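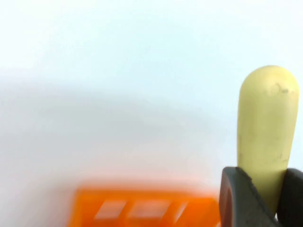

A reader wrote in after my last column to say that I was being sentimental, that a backyard vegetable patch is a money pit with a fence around it, and that anybody who sat down and did the arithmetic would drive to the store like a sensible adult. She was very nice about it. She even sent her figures, going back to the spring she and her husband moved to Kiltcombe, and I have been thinking about them ever since, mostly while pulling weeds.

She spent $802 that first year. Lumber for the beds, soil by the truckload, a hose long enough to reach, and a roll of wire that the rabbits treated as a suggestion. For that she got, by her own tally, a lot of lettuce all at once, a few decent tomatoes, and more zucchini than two people could eat or give away. I believe every word. My own first year was worse, and I didn't have the good sense to write it down.

So let me grant her the arithmetic. If you want cheap vegetables, buy them in season from somebody who grows them for a living and has a tractor. I buy onions that way myself, and potatoes too, ever since the year I dug up a whole row and came away with enough for one supper and a sore back.

Where I part ways with her is on what the money was for. Folks in our town will spend a good deal more than that on a week at the lake, and when they get home nobody asks them what the lake produced. They had a nice time, they got some sun, the kids slept. I have had a patch for 13 summers now, and I can say the same of every one of them, including the summer of the squash bugs, which I would not care to repeat. It gets me outside at six in the morning in a bathrobe. It has introduced me to most of the neighbors on our side of the street (the bathrobe may have helped). And it has taught me to cook, or at least it has taught me nine different things to do with a summer squash, four of which my family will eat.

I'll admit there is a kind of gardening that does turn into a shopping habit, and I've had the fever myself. One winter I very nearly ordered a greenhouse. It was a handsome thing, $1,629 before delivery, and I had gone so far as to pace off the spot with a tape measure in the snow. What stopped me was walking past the window sill in the laundry room, where I'd started my peppers in yogurt cups for years without any trouble. I still have the page from the catalog in a drawer. I take it out now and then, usually in February.

What I would tell my reader, if she were standing at the fence, is to keep one bed and let the rest go back to grass. Skip the lettuce if it bolts on you. Plant a single hill of zucchini - one, and be strict about it, even when the seed packet looks up at you with all those seeds left over - and pick them while they're small, before they get that seedy, spongy middle. Put in a few beans, because beans are forgiving, and something foolish that you just like the look of. Water it in the evening if mornings don't suit you. Then put the notebook away until October and see how you feel.

She may feel exactly the same, of course. Some people do the work for a season or two and find it is only work, and there's no shame in that. My mother felt that way about pie crust - she bought hers frozen for forty years and we all came to the table anyway.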